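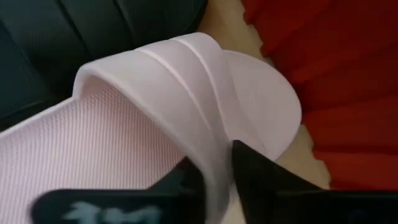

The blush slide, up close. I love that double ridge running along the top of the strap!

So it's April, which means the shoe pile by our back door finally got dealt with. We had boots on top of sneakers on top of one flip-flop with no partner (still missing, if anybody in the house wants to confess). I gave myself an afternoon and five bins from the thrift store, and off I went.

The pale pink slide got to go first because it's my favorite thing in the whole pile. It's one of those soft molded ones, all one piece, with a big wide strap and a matte finish. Depending on the light it's nearly white or just barely pink. And look at the texture on the footbed, all those tiny ridges! You'd almost think it was fabric.

Nele Meinecke asked me what I clean mine with, so for her and anyone else wondering: dish soap, lukewarm water and an old toothbrush for the grooves. Let them dry in the shade. I left a pair on a sunny step two summers ago and they shrank enough that only my niece could wear them.

Slides now live in the bottom bin, where I can get at them with my hands full of groceries. Boots went up to the hall closet until fall. Timo Görtz, your rain boots are still on the porch, please come get them.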